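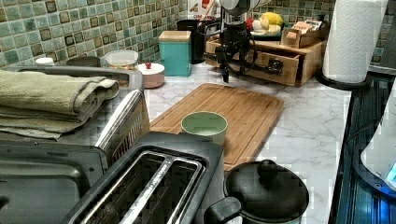
The gripper over the counter, drawer organizer behind it.

Stop tuning the model. Look at the log first.

I've said this to anyone who'll stand still long enough, so now I'm writing it down. We spend our days on the clever half of the software and leave the dull half to whoever is newest. Then a run goes bad on a kitchen counter and it's three people scrolling terminals, guessing.

Case in point. In May we had 823 runs on the drawer task and the success rate slid. Everybody blamed perception. Fair enough, drawers are nasty – small handles, dark gaps, pale wood on pale wood. Merike Rätsep spent most of two weeks relabelling. Retrained. No change. Retrained again. Slightly worse.

The cause was a timestamp. Camera frames were stamped when they arrived, joint states were stamped when they left the controller, and the gap between the two had crept up after an update to Skina, our logging layer. So the planner was getting a picture of where the drawer was and a story about where the arm used to be. Nothing crashed. No warnings. The arm just got a bit vague near contact, like someone reaching for a light switch in a strange house.

Hipólito Montecinos found it with a plot. Two lines, one axis. Took him an afternoon. That plot should of been on the wall since day one.

My view, and I know it's not the popular one at Gretbridge: a team our size should put its best engineer on replay and logging. Full time. Before the second planner, before the bigger network, before anyone says "foundation" in a meeting. If I can't take a failed run, load it at my desk and step through what the controller beleived at each tick, I don't have a robot program. I have a hobby with invoices.

The pushback from Edeltraud Ehlers is that tooling never ends, and she's right. Our replay viewer is at 17 settings and I use 4. She'd sooner ship the behaviour and fix the viewer when it hurts. But it was already hurting, we'd just put the pain down to the wrong organ.

Also – kitchens. Clutter is where a bad clock hides best. Jars, lids, packets, a cable loop drifting past the camera. There's always something else to blame. On a bare bench we'd have caught this much sooner, I think.

Cost of the fix: one line, plus a check at startup that refuses to run if the clocks disagree. Cost of the rest: about 3,874 relabelled images, most of which were fine to begin with. Merike is still a bit short with me. The check has tripped twice this week and both times somebody asked if they could turn it off. No.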